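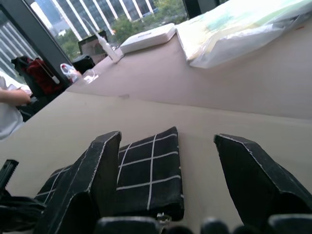 Attachment 1. Wrist camera view, gripper open over the checked cloth item.

Ticket 1227
Project: Ovholm student manipulation project, second-year group
Category: Gripper and wrist camera
Priority: Normal
Raised by: Madhu Dubey
Assigned to: Tarek Lahlou
Supervisor: Aparecida Holanda
Opened: January 2024
Status: Closed

Summary of the fault

The arm does not pick up soft items reliably when the pick is run from the saved programme. The fingers close a short distance from the intended point and either miss the fold altogether or take hold of a single layer, which then slips. Rigid items are picked up as expected. The group is required to show a complete pick and place of a fabric item at the February review, and the fault prevents this.

The item used in all tests is the black one with the white grid pattern and the small zip pull near its lower edge. Attachment 1 shows the position of the fingers on either side of it.

Steps already taken by the group

The arm was restarted and returned to its home position. The saved programme was reloaded from the shared folder. The fingers were checked by hand for loose screws and none were found. The pick was repeated 20 times without moving the base of the arm, and 7 of these attempts ended with the item held.

Entry by Tarek Lahlou

The ticket has been accepted. Please confirm which finger set is fitted and whether the camera bracket has been removed at any time this term. Please also state whether the item is placed by eye or against a mark on the table.

I note from the attachment that the black coating on both fingers is scuffed along the edges. Wear of this kind does not by itself account for a sideways error, but it may reduce grip on cloth and will be looked at separately.

Entry by Madhu Dubey

The Riltex set is fitted. The item is placed by eye. The bracket was removed once by Chak-lun Kwok, when the cable was changed, and was put back the same afternoon. The camera calibration was not repeated afterwards, as the group understood that the bracket could only be fitted in one position.

Entry by Tarek Lahlou

The bracket can be fitted with a small amount of play in either direction, and the calibration must be repeated each time it is removed. This requirement is set out in the workshop handbook under Wedeck mounts. The group is asked to do the following before any further tests:

Tighten the bracket with the arm switched off.
Run the full camera calibration and save it under a new name.
Clear other articles from the table so that the detection step has only the test item to find.
Place the item against a taped corner.
Repeat the pick and record every attempt, including those that fail.

On the third point, the attachment shows packaging, a flat white box and a squeeze bottle on the far part of the table. Items of this sort should be kept off the working surface during calibration.

Entry by Chak-lun Kwok

The calibration has been repeated and the table cleared. The sideways error is no longer present. The fingers now close on the fold in each test, but the item was dropped 2 times during the lift. In both cases the zip pull was between the fingers and the cloth.

Entry by Tarek Lahlou

The original fault is considered resolved. As regards the drops, the pick point should be moved away from the lower edge of the item so that the zip pull is clear of both fingers. The closing force should not be increased beyond the present setting without the agreement of the supervisor.

Entry by Aparecida Holanda

Agreed. The pick point may be changed. The closing force is to remain as it is. Fergus Matheson will inspect the fingers and decide whether the pads need to be replaced before the review. Students should not apply tape or rubber to the fingers in the meantime.

Entry by Madhu Dubey

The pick point has been moved and the programme saved. The zip pull no longer meets either finger. The group has no further questions on this ticket and agrees to its closure.

Closing note

Cause: camera calibration not repeated after the bracket was refitted.
Action: bracket tightened, calibration repeated, pick point moved.
Outstanding: inspection of finger wear, passed to Fergus Matheson under a separate ticket.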